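Cloth sorting (household)

Cloth sorting is the job of splitting a pile of household cloths into groups before they get washed, folded or put away. I know that sounds like something you shouldn't need an article for, but I've kept up the housekeeping pages on this wiki for a while now and it was the most asked-for entry we didn't have, so I finally sat down one Saturday and wrote it. If you're after washing temperatures, those live on their own page.

What counts as a cloth

For our purposes a cloth is any loose piece of fabric you clean, dry, wipe or cover things with. Dish towels, dusters, napkins, polishing rags, the square you keep under the sink for spills — all cloths. Bath towels are usually left out (they're big, and they tend to get a shelf of their own), and so is anything with sleeves. Some people include pillowcases. I don't, but I've seen it done and it didn't hurt anybody.

Ways to sort

By color is the oldest method I know of and still the one most people start with. Darks go together, lights go together, and reds and pinks get watched closely the first few times through the wash. A black cloth sheds lint you can see on everything pale, and a new pink one can bleed a little, so even folks who are pretty relaxed about laundry will usually pull those two out of the heap.

By job is my own favorite. Kitchen cloths in one place, floor cloths in another, and never the two shall meet! The Bivthorpe method, which is what my grandmother's generation called it around here, uses four groups: dishes, counters, floors and "outside." The outside group is for muddy boots, bicycles and the dog.

By fabric matters more than it used to, now that so many cloths are microfiber. Cotton lint sticks to microfiber like crazy and you'll be picking it off for weeks.

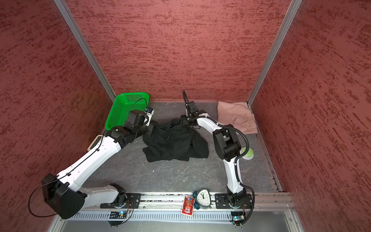 Baskets come next, and I have opinions. A basket for cloths should be low enough that you can see the bottom and light enough to carry with one hand. I used a tall Prikance hamper for years and there was always something balled up at the base that I'd forgotten I owned. The small Besnard ones are nicer to live with, and I keep three of them in a row on the shelf over the dryer. Giving each group its own basket color helps a lot if you share the work with kids or roommates, who will not read your labels.

Working surface

Sort on something flat and wide, with the baskets at the back or off to the side where your elbows won't catch them. A dark surface shows up lint and pale threads, and a light one makes it easier to spot stains on dark cloths. Lay each piece out flat before deciding where it goes. Balled-up cloths hide holes, and they hide other cloths too (I once washed a napkin inside a duster for most of April).

How often

I sort about nine cloths at a time, every few days, whenever the kettle's on. Bigger households may want to do it daily. Damp ones should be hung up first and sorted later, as a closed pile goes sour quickly in warm weather.

Related terms

Ima fold: a fold in thirds and then in half, used for storing sorted cloths upright.
Rag retirement: moving a worn cloth down a group, usually from counters to floors.

See also: Dish towels; Lint; Laundry baskets; Folding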